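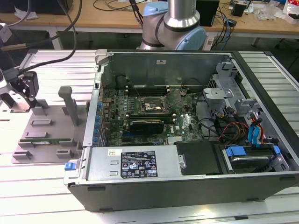

The memory cell at Stistingate, tower on its side, one module in the tray.

Notes typed up on the train back, so excuse the state of them. Visit was to the Fliner refurb site at Stistingate, February, 22 of us split into two groups. Ours got the robot cell first, which was lucky as it stopped being a robot cell shortly afterwards.

The job: old desktop towers come in, get tested, get memory put back in, go out again. Fliner want 900 a month through this one line. Gripper picks a module from the tray, lines up with the slot, pushes. Second arm is for holding and turning the case. All run by Skultix software, version nobody could tell me.

First two insertions fine. Third one – loud crack, arm stopped dead, red light on the stack. Module had gone in at a slight angle and the force limit never tripped. Latch snapped off the end of the slot, board scrap. The engineer was quite open about it. Limit had been raised the week before for a stiffer type of board and not put back. One number on one screen.

More worrying bit was the restart. Someone reached in to pull the broken module while the cell was only paused, not isolated. Arm didn't move. Could of done. The Myklebust people in our group (they make guarding, so they would notice) asked about the lock-off proceedure and got a slightly vague answer. To be fair, the shift lead came over, keyed it off properly and said it would go in the log as a near miss.

571 faults logged on the cell since it went in, mostly dropped modules. They want that sheet to be shorter before a second cell is ordered.

Afternoon was packing and the battery store, seperate write-up to follow. Tea good. Parking terrible, use the back gate.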